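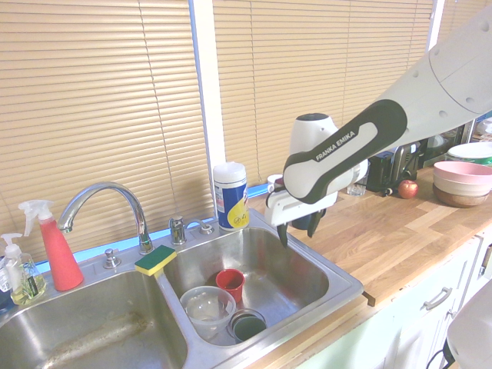 The Prato branch office asked for the morning brake check on hire campervans to be moved to after the gas check, as its staff work from the rear of the vehicle forwards. The request is noted and the order below is unchanged. Branches may work in either direction provided every line is signed before the keys are released.

Campervan pre-hire inspection – Sarnomine depot
Form 7, to be completed for each vehicle before every hire

Section A. Exterior and running gear

A1. Tyres, including spare: tread, pressure, sidewalls.
Result: Pass.
Comment: Pressures set to the figures on the door plate. Spare was low and has been brought up.

A2. Lights, indicators and reversing alarm.
Result: Pass.

A3. Windscreen and wipers.
Result: Pass with comment.
Comment: Small chip on passenger side, outside the wiper sweep. Already entered on the damage sheet and to be shown to the hirer at handover.

A4. Service brake and handbrake.
Result: Pass.
Comment: Held on the yard ramp. Handbrake travel is longer than at the last inspection and should be looked at when the vehicle is next in the workshop.

A5. Awning and roof box fixings.
Result: Fail, then corrected.
Comment: Rear awning bracket had worked loose. Tightened and checked again by a second inspector. Hirers are to be reminded that the awning must be wound in fully before driving.

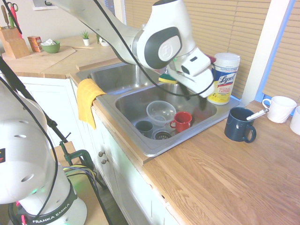 A6. Odometer reading since last service.
Result: Pass.
Comment: 413 kilometres. The limit for this class of vehicle is 3,000 kilometres between depot services where the route includes unsealed mountain roads.

Section B. Gas, water and electrical

B1. Gas bottle, regulator and hose.
Result: Pass.
Comment: Hose is within its stamped date. Bottle strap replaced.

B2. Gas locker vent clear.
Result: Pass.
Comment: Leaves removed. Inspectors at Wundent report the same finding on vehicles parked under the trees, and vents there are now checked on return as well as before hire.

B3. Carbon monoxide and smoke alarms.
Result: Pass.
Comment: Both sounded on test. The test button must be held until the alarm sounds – a short press is not a test.

B4. Fresh water tank drained, rinsed and refilled.
Result: Pass.

B5. Mains hook-up lead and trip switch.
Result: Not completed.
Comment: No lead in the locker. One was issued from stores, but the yard supply was off at the time. To be tested before release.

Section C. Safety equipment and documents

C1. Fire extinguisher and fire blanket.
Result: Pass.

C2. First aid kit, sealed.
Result: Fail.
Comment: Seal broken and dressings missing. New kit requested from the Hofstetter store. The vehicle is not to leave without it.

C3. Warning triangle and high-visibility vests.
Result: Pass.
Comment: One vest for each belted seat.

C4. Snow chains, October to April only.
Result: Not applicable.

C5. Route card and emergency numbers in the cab.
Result: Pass with comment.
Comment: The card still shows the old closing time for the pass road. Replace with the August printing.

Outcome
Vehicle 308 is held pending B5 and C2. All other items are accepted. The inspector completing the two open lines is to sign against each one separately and return the form to the depot desk. Vehicles held overnight are to be inspected again under Section A before release.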